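Category: Research Notes / Household Storage

December – by S. Ramanauskas, Gratitz

3. Results of the home survey

3.1 How small items are put away

The survey went out to households in two towns, Stukdale and Rirkik. We received 379 usable replies. The form asked where people keep the small things they use less than once a week, such as spare keys, batteries, string, sewing supplies and tape. It also asked how long it took to find the last such item they had looked for. Times were given from memory, so we treat them as a rough guide only.

Most replies named a kitchen drawer first. Drawer units that stand on a table or shelf came second, and open boxes third. People who used drawer units reported shorter search times than people who used open boxes, but the gap closed when the drawers had no fixed purpose. A drawer that held a bit of everything was searched in the same way as a box – by taking things out until the right one showed up.

3.2 Labels and color

Labels were less common than we expected. Many people wrote that they had labeled their drawers once and then stopped keeping the labels up to date. In Rirkik, where more of the homes had children, several replies mentioned color as a stand-in for labels. Plastic units with drawers in a different color from the casing (Figure 2) came up often in these replies.
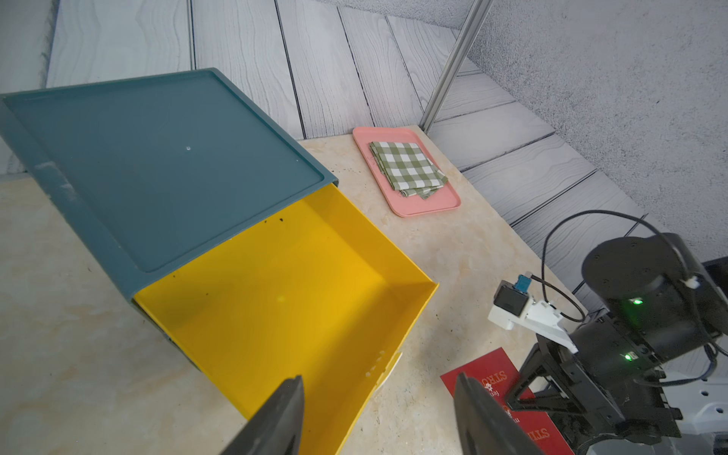 Figure 2. Plastic drawer unit with a teal casing and a yellow drawer, pulled open.

We also visited 8 homes in Stukdale for longer interviews of up to 70 minutes each. These visits bore out the survey on most points. The main difference was in how people spoke about sorting. On the form, they described it as a job done once or twice a year. In the interviews they said it mostly happened by accident, when a drawer would no longer close or when a guest was coming.

Shared homes were a separate case. Where two or more adults used the same storage, each tended to know only part of it – and to ask the other about the rest. We return to this point in Section 4.

Related items
Shared shelves in rented homes
What people keep in the hall closet
The Gratitz pantry study: methods and forms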